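Kastov build, next part. Both arms are up and talking to the same controller, so I've moved on to the job I bought them for, which is putting the legs on flat-pack plastic furniture.

The test piece is a white plastic frame from Srisuk. Push-and-turn legs, a socket at each corner. Cheap, light, and it doesn't matter if I crack one.

Plan is one arm on the leg, the other kept clear until it's needed. Closing force on the gripper is set to 300 in my config (my own units, don't copy it). At 900 it squeezed the tube out of round.

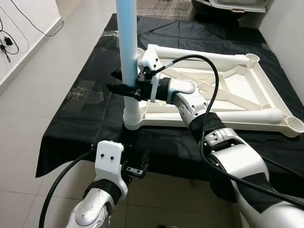 Cable routing is still a compromise. I've left a big loop at the wrist so the last joint can turn fully, and black tape holds the rest. I'd like proper clips. The Falolance ones I ordered are too narrow for this cable.

Gripper mounts are printed at home. Version 3 now. The first two flexed when the fingers closed.

Alignment is the slow bit. If the leg goes in even slightly tilted it binds on the collar and the whole frame starts to turn with it. I've slowed the last part of the move right down and that helps more than any of the clever stuff I tried.
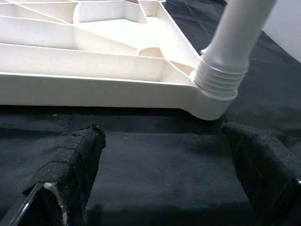
Finger padding next. Bare fingers slipped on smooth plastic, so I wrapped them. Grip is much better, but the wrapping picks up every bit of fluff going and the tips fray. I redo it when it gets bad.

Wrist cameras are on both arms. Exposure is a nuisance. White plastic on black cloth, with a bright room behind, and auto never settles. I'm going to lock it and see.
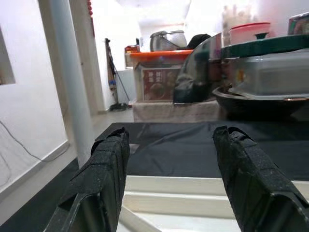
Someone on the Kerkevby forum asked about the cloth. It's plain black fabric, and it cuts the glare from the table top. It does creep when an arm drags on it. Clear packing tape holds it for now, though the tape shines, so I've put that back some of the glare I was trying to lose.
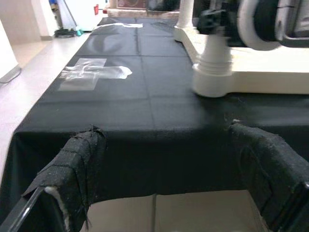

Last run was 19 attempts at one corner. I'll write up the misses once I've sorted the logs. Base plate bolts want checking before then, as one has worked loose twice.

Config files go up in October.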